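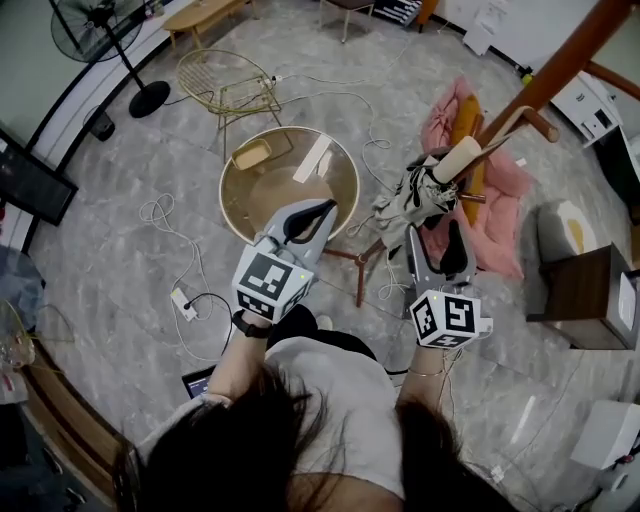
Subject: Re: [floor-work] Recording shifts, anyone doing these?
Date: November 20, 2024

> We rent out home furniture and small household goods, and everything that
> comes back gets checked, wiped down and put back on the shelves by hand.
> Management has told us a robot arm is coming next year and that a few of
> us will be asked to do "recording shifts" before it does. We were given
> one page on it. The page says we would use hand-held grippers with
> cameras to do ordinary tasks and the machine would learn from that.
>
> Has anyone on this list done this? I'd like to know
>
> - what a shift is like on the body
> - whether it's paid as your normal job or as something else
> - what is done with the recordings
> - whether anyone's regular work went away afterward
>
> I'm not against it. I've got a bad shoulder and 11 years in, and I'd
> like to know more than what's on the page before I put my name down.

I've been doing these since the spring at Flesta, same line of business as yours, so I'll go through your questions in order. Other people's setups will be different.

On the body.

It is harder on the hands and back than I expected and easier on the feet. You hold one gripper in each hand and squeeze to close the fingers. You're doing small things: pick up a tray, put it down somewhere else, hang an umbrella on a coat rack, take it off again, move a cushion from the floor to the sofa. None of it weighs much. The grippers do, after an hour. Much of the work is at table height or lower, so you're bent forward, and you can't shift your grip the way you would with bare hands. My forearms were sore for the first two weeks. Several of us had it in the thumb.

With a bad shoulder I would ask what height the tasks are at before you agree. The low ones are mostly back and knees. The coat rack tasks are the ones that would bother you, because your arm is up and out in front of you with the weight of the gripper on the end of it. We got the rack tasks split up so no one has them for a whole block. We had to ask for that. It wasn't in the schedule we were first handed.

You also have to slow down. Anyone who has worked returns for years has fast hands, and fast hands make bad recordings. The first week I had more takes thrown out than kept. If you grab something, change your mind and grab it again, that take is no good. If a cable gets caught on your foot and you stop to free it, that one is no good either. One of the people who does best at it here is new and never learned to hurry.

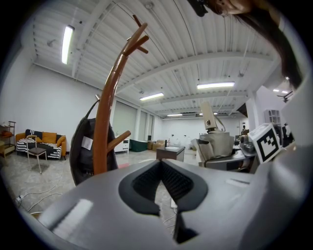 A block is 30 minutes and then you put the grippers down and do something else for at least the same length of time. Our first plan had blocks twice that long. We kept a sheet by the charging station for all of October where people wrote down when their hands started to hurt, and when we showed it to the supervisor the blocks were cut. I would suggest you start a sheet like that on day one and not wait until people are already taking sick days.

The space matters too. Ours is one end of the open floor, set up with furniture out of our own stock so that it resembles the rooms our customers have. Tables, chairs, sofa, rack, lamps some weeks. The layout gets changed so the machine doesn't learn just one arrangement. Every change of layout means moving furniture, and for the first while that was treated as if it took no time. It's now on the clock as its own task. Check that yours is. Check the power strips and cables after each change as well, because you are looking at your hands and not at the floor.

On pay.

We get our normal hourly rate and the time counts as normal hours. There was talk of a bonus per accepted take and we turned it down. I know some people here would have made good money on it. The worry was that people would skip the breaks to get their numbers up, and that the same number would later be used as a quota. There is still a count. The target on paper is 100 accepted takes per person per shift, and on simple tasks that's easy to reach. On anything with cloth it isn't. The best day I've had was 116, all trays and boxes. The day after that I was on folding throws and didn't get near it. What we have in writing is that the count is used to plan the recording and can't be used in anyone's review. Get that in writing if you can.

On the recordings.

This is where our one page was thinnest too. The cameras on the grippers point at the fingers and whatever is past them, but past them can be the person holding the tool, or a coworker walking through at the back. Faces do end up in it. We raised that early and were told the footage goes to Kenitz, who supply the arm, and that it's processed with a program called Pumach that blurs faces before anyone uses it. We asked to see the blurred version and they showed us some. It worked on most of what we saw and missed a few where the face was sideways or upside down. They said those would be fixed by hand. I can't tell you whether they all were.

Things I would ask for, based on what we have now and what we still don't:

A written statement of who gets the footage and how long it's kept. We have the first part and are still waiting on the second.

A marked line on the floor so people who haven't agreed to be recorded know where not to walk. We have tape. It gets ignored when trucks come in.

The right to have a take deleted if you ask the same day. We have this and people have used it.

No sound. We found out by accident that sound was being recorded in the first batch. It has been off ever since.

On regular work.

I can only tell you where we are now. The arm is on the floor and it runs for part of the day. It can do some of the sorting of small goods if they're laid out for it, and someone stands by to reset it when it stops. It stops a lot. It does not do inspection and it doesn't clean. So far no one has been let go over it, and the returns crew is the same size it was last year.

What has changed is who does what. Two people moved from returns to recording nearly full time, and their places were filled with temps where we would normally have had a permanent opening. That's the part I'd watch. On the headcount it looks as if nothing happened. In practice there are two fewer permanent jobs in returns than there were, and when recording is finished (the plan is 3,000 takes of each task on the list, and the list keeps growing) it isn't settled whether those two go back. We've asked for a return right. The answer was that it would be looked at.

The other change is smaller but I notice it more. The job of standing by the arm is dull. You can't leave it and there's not much to do until it stops. People used to talk across the benches while they worked and now one of us is off to the side watching. We rotate it every two hours and that has helped.

Our sister site at the old Hoàng building went a different way. There the recording is done by an outside crew brought in for it, and the returns staff don't touch it. They like not having sore hands. On the other hand they had no say in which tasks were picked, and the outside crew folded everything in a way that our own packing sheets say not to, so a lot of it had to be recorded over. I would still choose doing it ourselves, with the breaks and the paperwork in place first.

If you do sign up, bring your own wrist support if you already use one and make sure it fits under the handle, take your name off the rack tasks until you've tried one block, and ask for the first week to be without a count. I can send a copy of our October sheet with the names taken out if you write to me off the list. I'd also like to hear from anyone who managed to get a return right written down, and how it was worded.

Returns and recording, Flesta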